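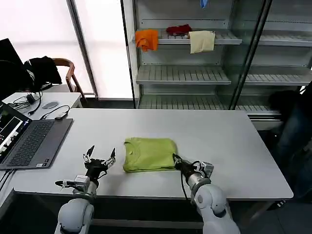 Lime-green tee, folded, neckline to the upper left.

Kelly Mottram
12/03/2026

Thread on folding t-shirts. A few people asked after I complained about my drawers last week, so I'm putting it all in one place. It's long. Mute me if you don't care about shirts.

Background: I worked in the stockroom at Kelmendi for a few years. Small clothing shop, mostly basics. We got tees in big boxes and they all had to be folded the same way before they went on the shelf. I still fold like that at home.

One September delivery was 730 shirts. Larasati Pattinasarany and I did most of them over two days. By the end I could do it while having a full conversation, and my thumbs hurt.

What I'm describing is a flat rectangle, like the green one up top. It works for shelves, and for drawers if you stack. If you file your shirts upright there's one more fold, which I'll get to.

First, the surface. Use a table. I know everybody folds on the bed. The bed sinks, the shirt slides into the dip, and you end up chasing it. A plain smooth table at hip height is much easier on your back too.

It doesn't have to be a big table. You need the width of the shirt with the sleeves out, plus a hand on each side. Push your other stuff over to one end and you're fine.

Lay the shirt face down. Neck away from you, hem toward you. Sleeves out flat.

Now smooth it. Start in the middle and push out to the sides with flat palms. Two passes is plenty. Most of the creases people blame on folding were in there before they started.

Grab one shoulder about halfway between the neck and the sleeve seam. Fold that whole side in toward the middle, straight down to the hem. The side edge should end up near the center line of the back.

The sleeve is now sticking out across the back. Fold it back on itself so it lies inside the strip you just made. If it's a short kids' sleeve you can skip this.

Same on the other side. You should have a long strip with the collar at the top and both edges straight. If it's wider at the bottom than the top, open the wide side and do it again. Don't try to fix it by tugging.

Tugging is the main thing I see go wrong. Jersey stretches. You pull one corner, the other one moves, and then you're pulling that one.

Next fold. Bring the hem up, but stop a couple of fingers short of the collar. Some people go in thirds here. Halves look better on a shelf and thirds fit better in a drawer. Try both on the same shirt and see what your furniture wants.

Turn it over. Done. The neckline should be on top with no sleeves poking out.

Check the edges from the side. All the layers should stop at more or less the same place. If one layer hangs out, you can usually tuck it under with a fingertip.

Soft creases on the front are okay. It's a t-shirt. I'd only worry about hard ones running across the chest, and those come out if you hang it in the bathroom during a shower.

Moving it: slide one hand all the way under and rest the other on top. If you pick a folded shirt up by one edge, hold the fold side, where the layers are joined. Pick it up by the open side and it comes apart in your hand.

Zlatko Kolev just messaged me that he picks them up by the collar. Zlatko, I have seen your closet.

On to stacking. Put the fold side facing out and the open side facing the back of the shelf. Then you can pull one from the middle and the rest mostly stay put.

Alternate the neckline direction if your stack leans. The collar end is thicker than the hem end, so a stack with all the collars at one side starts to slope. Turn every second shirt around and it levels out.

How high? At the shop we stopped at the height of the shelf lip. At home I stop when I can't get the bottom one out with one hand. For me that's a pretty short stack.

Color order. I don't do it. Anahera McKinnon does, light to dark, and hers looks great. Mine go by weight, thin ones on top in summer, heavy ones on top in winter. Switching them over takes one evening.

I'd say bright colors show a bad fold more than dark ones. Every little shadow shows up on lime green or yellow. If you want to practice, practice on your brightest shirt. Black hides everything.

If you file upright: take the finished rectangle and fold it once more, in half. Stand it on the folded edge. It should hold itself up for a second when you let go. If it flops, you've got air in it. Press down and try again.

Upright filing only works when the drawer is close to full. In a half-empty drawer they all lie down. A shoebox lid makes a good divider. I bought a set of Brilero drawer dividers once, and they're fine, but the shoebox lid does the same thing.

Folding boards. Yes, I've used them. We had a Flonico one in the stockroom, the kind with hinged flaps. It makes every shirt the same width, which matters for a display wall. For one person's laundry it's another thing to store.

If you want the same effect, cut a rectangle out of a cereal box. Lay it on the back of the shirt just under the collar, fold the sides in over it, bring the hem up, slide it out. I taught my nephew that way.

Long sleeves: same first fold, then run the sleeve straight down along the strip so the cuff points at the hem. Don't cross the sleeves over each other. It makes a lump in the middle and the whole stack rocks on it.

V-necks: same as a crew neck. The V will sit a bit open. Leave it.

Boxy cropped shirts: fold the sides in, then only a small fold from the bottom, or you'll end up with something the size of a sponge. I keep mine in their own row.

Anything with a big print on the front: fold it a few days after washing if you can, or put a sheet of tissue between the layers. Some prints stick to themselves. I have a Bravness tour shirt with a bald patch where the letters pulled off.

Ilir Milošević wants to know if you should fold right out of the dryer. Yes, if you can. Warm jersey lies flat with hardly any smoothing. If it's been sitting in the basket overnight, give each shirt one good shake by the shoulders first.

But they have to be all the way dry. Feel the collar and the side seams. Those are the last places to dry, and a damp collar in the middle of a stack will make the whole shelf smell.

Someone asked how long it takes. I don't time it anymore. When I started at the shop I was at 46 seconds a shirt and felt slow. Larasati was a lot faster and never looked like she was hurrying.

Her trick was to leave the pile to her left, flatten the next shirt with her left hand while the right one was still finishing, and put the finished one down in the same spot every time. I never got the left hand part down.

What does help me is sorting before folding. All the tees in one go, then pants, then whatever. If you switch between things you have to think about each one again.

I also turn everything right side out while I sort. Doing it in the middle of folding breaks up the rhythm and I get annoyed.

Socks are a separate thread and I'm not writing it.

Another question: do I own too many shirts? Probably. I gave a big bag of them away after the last move. The ones left fit on two shelves, and the rule is that a new one has to fit on there without making a new stack.

For the giveaway bag I folded everything too. Anahera thought that was silly. But a bag of folded shirts holds far more than a bag of loose ones, and whoever opens it can see what's in there.

Same goes for a suitcase. People swear by rolling. I've done both and I get about the same amount in. Folded ones come out with creases in places you expect, so I stick with folded for anything I'm wearing to work.

If the suitcase is narrow, do the thirds version. Lay the shirts in like bricks, with the joints staggered, and put the underwear in the gaps along the sides.

Correction to the stacking post: Larasati says it was every third shirt that we turned around, not every second. She may be right about the thick ones. For thin tees I still do every second.

Zlatko has now sent me a photo of his shelf. The shirts are in a ball. He says it is one stack. I'm going to go over there on Sunday with a cereal box.

Replies are open if you've got an odd shirt you can't get flat. Tell me the sleeve length and whether it has a pocket. Pockets go on the outside, by the way. Forgot to say that.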